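September
By the Notden desk

The upholstered bench is a poor place to store clothing, and most households use it for that anyway. A flat padded surface at sitting height will collect whatever is taken off near it. Fabric holds a garment where it lands, so a shirt dropped in a heap stays in a heap, and the creases set overnight.

Furniture makers treat this as a user problem. I think it is a fault in the layout of the room. The Kemppainen bench in my hall is 58 inches long and has no hook within reach of it.
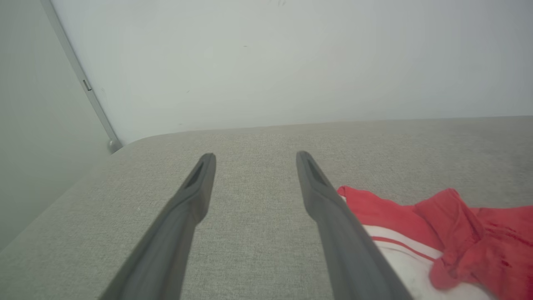 Adding a rail is the usual remedy, and I support it with one condition — it must be closer than the seat. I put mine 40 inches from the door, ahead of the bench. Baskets do less. They move the pile to a new container and leave the folding undone.

Pale weaves add a second cost. Dye from strong colors can transfer under pressure, and a cover is harder to wash than a shirt. Check whether yours unzips before buying.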